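Skellen 70 Adjustable Floor Glide
Zollomberg furniture fittings / Glides and feet / Threaded 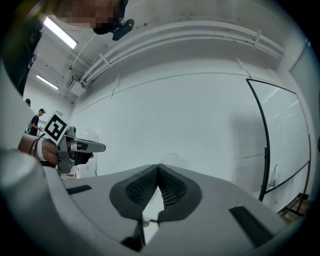 Will the Skellen 70 fit a table leg that already has a threaded insert?
Check the thread first: it fits any M8 insert with at least 18 mm of clear depth. For M6 and M10 inserts, order the matching reducer or sleeve from the Zallari range.

Overview

The Skellen 70 is a screw-in leveling glide for tables, benches, cabinets and shelving that stand on hard or uneven floors. It consists of a zinc-plated steel stem, a molded nylon base and a ball joint between the two. The joint lets the base tilt up to 14 degrees in any direction, so the full face stays in contact with the floor when the leg is not plumb.

Height is set by turning the stem. A hex flat above the base accepts an open-end wrench, and a hex socket in the top of the stem allows adjustment from inside the cabinet where the leg is hollow. A lock nut is supplied with each glide. It should be tightened against the underside of the leg once the piece is level.

Specifications

Thread: M8, right-hand
Stem length: 70 mm
Base diameter: 30 mm
Adjustment range: 30 mm
Minimum insert depth: 18 mm
Wrench size: 14 mm
Maximum tilt: 14 degrees
Load per glide, static: 70 kg
Stem: steel, zinc plated
Base: nylon, black or light gray
Pack size: 4 or 18

The load figure applies to a glide standing on a flat floor with no more than 30 mm of stem exposed. It is not a rating for moving loads. Furniture that is pushed across the floor while loaded will wear the base quickly and may bend the stem.

Installation

Turn the piece on its side. If it is heavy, empty it first. Run each stem into its insert by hand until it stops, then back it out two full turns. Stand the piece up and place a level across the top, first front to back and then side to side. Raise the low corner. Do not lower the high one unless the stem has already reached the end of its range.

Where no insert is present, drill the leg on center and fit the Olszewski press-in insert. The hole must be square to the end of the leg — the ball joint corrects for the floor, and a crooked hole uses up tilt that may be needed later. Softwood legs should be fitted with the flanged version.

Floor surfaces

The standard nylon base is suitable for concrete, ceramic tile and sealed stone. For wood or vinyl, use the felt cap, sold separately. Felt caps pick up grit and should be replaced when the face feels rough. On carpet the base will sink over the first weeks, and the piece should be leveled again after that time.

Care

Wipe the base with a damp cloth. Do not oil the ball joint. A light coat of wax on the stem is acceptable in damp rooms; the zinc plating is intended for indoor use only. For outdoor furniture see the stainless version, Skellen 70 S, available from December.

Related parts

Zallari reducer, M8 to M6
Zallari sleeve, M8 to M10
Olszewski press-in insert, M8, plain or flanged
Felt cap, 30 mm, pack of 4
Spare lock nuts, pack of 18

Technical contact for trade orders: Czesław Borkowska, fittings desk. Please state the thread size, the leg material and the weight of the loaded piece.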